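ok so we moved. 44 boxes, one van, one very patient man named Pongsak Khunthong who drove it. thread of things I learned, mostly the hard way

1/ label the SIDES of the box. not the top. the top is under another box. I labeled 39 tops

2/ "misc" is not a label. I have 7 boxes that say misc and one that says misc 2 KITCHEN?? which was bath towels

3/ book the elevator. our new building wants it in writing and we had a slot til noon. van got there 11:20. you can guess

4/ call the internet people first, before the movers, before anyone. Trivo said five days. it is June and I'm typing this on my phone in a stairwell with one bar

5/ keep the screws. tape them to the thing they came out of. our bed is from Phetsri and uses a screw that I'm pretty sure exists nowhere else on earth. bed is currently a matress on the floor

6/ food. do not plan to cook the first night. do not plan to cook the third night either. the noodle place downstairs already knows my order and I feel fine about that

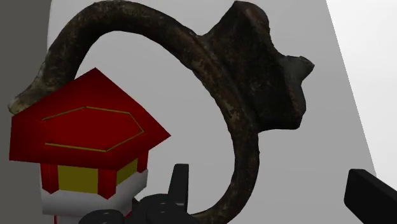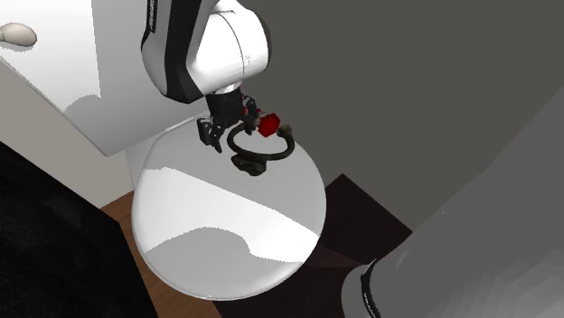
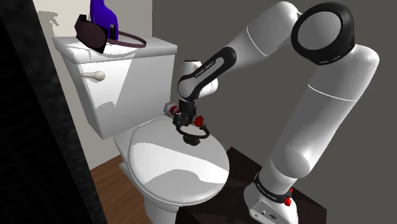

Renders, all three. Red block's in the second, toilet's in the third.

7/ ok back to it. take meter readings at the old place AND the new place, same day, with the date showing. Traltilico tried to bill me for a month I wasnt there and the photo ended that call in under a minute

8/ walk the old place one last time with the lights on and open every cupboard. I left the good colander. the new tenant has it now and has gone quiet

9/ mail forwarding takes longer than they say. do it two weeks out. I did it from the van

10/ tip the driver. Pongsak got a couch around a corner I would've sworn was too tight - took the feet off, stood it on end, done. I'd been up the night before measuring that corner

someone asked about the tape, it's Stirkix, the wide one. gets expensive but it doesnt peel off in the heat like the cheap stuff

more when I find the box with the kettle in it. prob misc 2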